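Udum Home Internet review: a month on the little white puck

I have been a customer of Gerkcombe Cable for most of my adult life, in the way some people have been customers of the same bad dentist. The bill went up every March. I would call, they would find me a promotion, and twelve months later we'd do it again. This year the promotion was a free month of a sports channel, so I ordered a Udum box and went wireless.

Udum, for those who missed the mailers, sells home internet over the cellular network. You get a gateway the size of a coffee can lid, only thicker, and one cable, which is for power. No technician comes. Mine arrived in two days with a card that said "Welcome to simple" and a second, longer card explaining how to return it.

Setup is done through an app. The app wants your location, your contacts and your Bluetooth, and it needs the first and the last of those. You walk around the house holding the gateway like a divining rod while the screen says Fair, Fair, Good, Fair. Good was on top of the fridge. I have put it on top of the fridge.

Speeds there are decent. Early in the morning I get more than the old cable line ever gave me, and video calls hold up fine until dinnertime. Between six and nine it sags. Movies start soft and sharpen up after a minute, and uploading a folder of photos turns into an evening activity. Upload is the weak spot all day long, to be fair – if you send big files for a living, stop reading and call the cable company, with my sympathy.
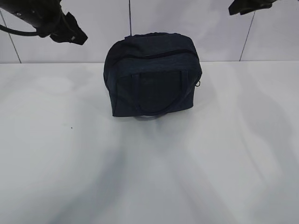 My neighbor Lionel Boyer signed up the same week on the same plan, one floor down, and gets half of what I get. He has tried every windowsill he owns. Udum support told him to "consider elevation," and he is considering it, mostly by coming up to my place to watch soccer.

Support in general is pleasant and not much use. I used the chat twice. Both times the person was cheerful, restarted my gateway from afar, and asked me to rate the restart. Coverage itself is rented from Dronurlow, whose towers are good along the highway and less good behind the hill, so check their map as well as Udum's. The two maps do not entirely agree about my street.

The price is the reason to do this. I pay $18 a month less than I did with cable, taxes in, with no contract and no rental fee for the box. The small print does say heavy users "may experience deprioritization," a word that was clearly expensive to come up with. I haven't tripped it yet, or I have and took it for dinnertime.

I also looked at Boersma, which runs a similar service and throws in a phone line. It was cheaper on paper. Then came the activation charge and a two-year term, and I closed the tab.

There is a 14-day return window, and I'd spend it testing in the evenings, on the worst chair in the worst room. Mornings will only flatter it. Plug the thing in, try every high surface in the house, and keep the old line running until you're sure. Gerkcombe will be happy to bill you for the overlap. They billed me for it, and then they sent me a promotion.

Reviewed 10/5/26. Prices are for new customers and exclude the phone plan discount, which I don't get.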